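Table Shakers: Fill Level, Caking and Refill Practice
Speaker notes, Aishwarya Varghese, May 25, 2018
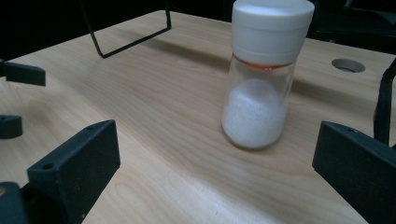 Slide 1. Scope
Introduce myself and Tülin Uysal, who ran the refill log at the Mulura lunchroom. The talk covers glass shakers with plastic lids, used for salt or sugar on shared tables. Grinders and paper packets are out of scope. Questions at the end, except on units, which can be asked at any time.

Slide 2. Fill level
Go back to the opening slide. Lower half filled, clear space over it, contents slightly domed. Glass lets staff read the level from a standing position without lifting the lid. Our working rule is to fill to half and stop.
Reasons to give aloud: a full jar has no room for the grains to move when it is turned over, and people respond by hitting the base. A half-filled jar breaks up its own soft lumps with one or two shakes.
Mention that the dome tells you very little. Grains poured from a scoop form a mound, and a mound may also remain after the jar is set down. Do not use it to judge when the jar was last filled.

Slide 3. Identification
Fine white grains in clear glass cannot be told apart by eye at table distance. This is the most common complaint in the log. Label the jar on the body. Lids get swapped during washing, so a label on the lid ends up on the wrong jar.
Alva labels its lids only. Flosum labels both parts. We recommend the body label and a written list of which jar goes to which table.
Pause here. Someone usually asks about rice in the salt. Answer: it takes up a little moisture, it also blocks holes, and we left it out of the trial.

Slide 4. The log
317 refills recorded, start to finish. 68 of these carried a note that the contents had caked. Most caking notes came from the tables nearest the dishwasher.
Say clearly that humidity was not measured. We have position in the room and nothing else. Tülin will repeat the count in September with a meter on each table.
If asked for the total mass used: not recorded. Refills were logged as events.

Slide 5. Lid and neck
Three places to inspect: the cap, the joint between lid and glass, and the inside of the neck. Grains collect at the joint and stop the lid from seating. Wipe the thread with a dry cloth before closing. A damp cloth leaves enough water to start a crust by the next morning.
Where the lid comes apart, separate it for washing. Dry both parts overnight, upside down on a rack. Do not refill a jar straight from the dishwasher, even when the glass feels dry to the hand.

Slide 6. Refill procedure
Empty the jar completely. Topping up leaves the oldest material at the bottom, where it packs hard.
Discard what comes out.
Wash, dry overnight, check the label.
Fill to half with a dry scoop. The Cokeck scoop we used fits the neck without a funnel.
Close, invert once over a tray, and confirm flow.
Set the jar well in from the table edge and away from any cable opening. Spilled grains go down the hole and are tedious to remove.

Slide 7. Open points
Hole size was not varied. One sifter pattern throughout.
Salt and sugar were logged on the same sheet for the first part of the trial, and those entries cannot be separated now. The revised sheet has a column for contents.
Leave the sheet on screen during questions. Printed copies are by the door. Tülin has the spare jars if anyone wants to try the inversion check.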